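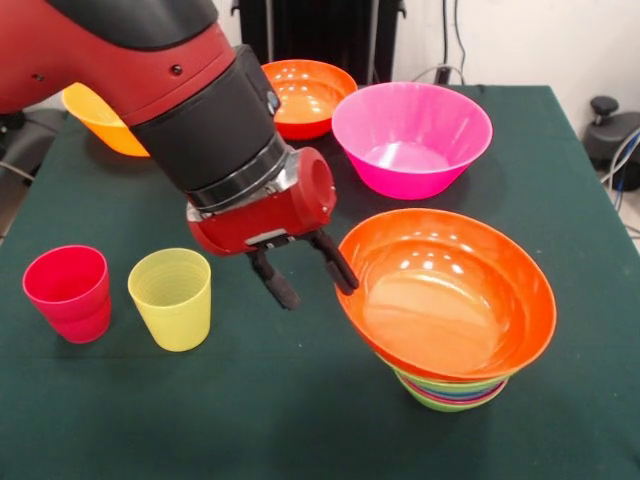

One of last year's cooks wrote to us that she signed up for the soup and stayed for the arguments over salt. Another wanted more notice about which evenings ran long, so the schedule is set out more clearly this time.

## Home cooks wanted: Bunting recipe testing, fall round

Bunting is a small cookbook press in Kellbridge. We are looking for 30 home cooks to test recipes for a book of weeknight suppers. You don't need training. You do need a working stove, an oven, and the patience to follow a recipe as written, even when you would do it differently.

**What you will do**

- Cook 5 recipes at home over the fall
- Fill in a form for each one (times, pan size, anything unclear)
- Come to 2 tasting evenings at our office on Plistodier Street

The first tasting runs from 6 to 8 p.m. The second may go until 9 p.m.

**What you get**

We pay for groceries when you send receipts. Each tester also gets a copy of the finished book and a printed thank-you in the back. There is no fee beyond that.

**Who can apply**

Anyone 18 or over living in or near Kellbridge. We would like more people who cook for one, and more who cook on electric coils, as our last group nearly all had gas. Tell us about allergies when you apply. Several recipes contain nuts or shellfish, and we can swap those out.

**How to apply**

Pick up a form at our office or at the Breltetti grocery, next to the register. Return it to either place by September 30. Replies go out by mail, so please print your address clearly.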